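Re-gluing a lifted edge on an old table top

Posted by Raffaele Longo, 1 July 2026

Good evening to all. I have a kitchen table which I bought second hand in December. On one long side the veneer has lifted, more than 275 mm, and when I press it with the finger it goes down and comes up again. I have at home a bottle of Bostik wood glue. Is it enough, or must I remove the whole strip? I would not like to sand, the finish is quite thin.

3 replies

Cira
Do not remove it. Clean out the old glue with a thin blade, very slowly, then push the new glue inside with a piece of card. Put baking paper on top, then a flat board and clamps. Leave it one night.

trokham_dave
just use superglue mate

Martinelli
I agree with Cira, but please test first which glue was used before. If it is the old brown animal glue, a warm iron over a damp cloth can make it soft again, and maybe you need nothing more. My own table has a curved front, so a straight board was no use and I clamped it with small blocks, one beside the other. Wipe the extra glue before it dries.
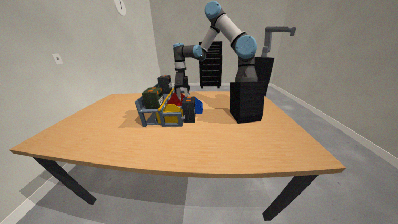
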